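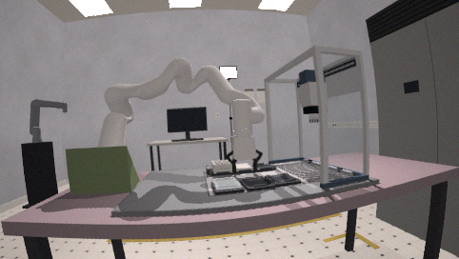 I have a great fondness for company histories, the slim books that old firms used to print for their own customers. I have a shelf and a half of them now, and I'd like to make a case for one kind of founder who gets far too little space: the second one.

Take Jerska, which made work gloves and aprons. The book the firm put out gives two lively chapters to the man who started it, a saddler who arrived with a roll of hide under his arm and cut his first gloves on a borrowed bench. It's a lovely story and I've told it to plenty of people at parties. Then, in a single paragraph near the middle, we learn that he ran the business for only a few years, that it owed money to every tannery in the county, and that his niece took over the books in January and stayed for 30 years. Thirty years! She moved the cutting room, she brought in sizes for women, she wrote to railway yards and dairies and asked the people there where their gloves wore through. And she gets a paragraph, with a picture of the saddler next to it.

I find her thrilling. The wearing-through letters alone would make a better book than the one I own. Somebody at a dairy wrote back that it was always the left thumb, and Jerska put a double patch on the left thumb, and that patch is on every pair I've ever seen in a junk shop.

Rusaseck is the same story with buttons. The founder had the idea of stamping them from sheet metal, and good for him, it was a splendid idea. But his buttons cut the thread. Anyone who has tried to sew a real early one on to a coat will know the feeling (mine lasted an afternoon). It was the foreman who bought out the firm later who worked out how to roll the edge of each hole, and he did it with up to 175 people depending on him for their wages and a bank that wanted the place shut. I can't think of many braver things in the whole history of trousers.

People will say that without the first person there'd be nothing for the second to rescue, and of course that's true. I'm not asking anyone to take down the portraits. I'd just like the life stories to carry on past the opening of the shop, because the years afterwards are where you meet the customers and the rows about wages, and the cousin sent to Tolentino to buy cloth who came home with the wrong cloth and made a fortune from it. That last one is from the Runent book, which is a marvel. If you ever see a copy, buy it, even with the cover gone.

Runent got it right, in fact. Whoever wrote that book gave the founder a fair few pages, warm ones, and then kept going through the widow, the cousin and the partner who hated them both. I read it in one sitting, then went straight back to the widow and read her part again with a pot of tea.

So if you're writing up a firm, even a tiny one, go and ask who was doing the accounts in its tenth year. Ask what they kept and what they threw out. I'd read every word of it.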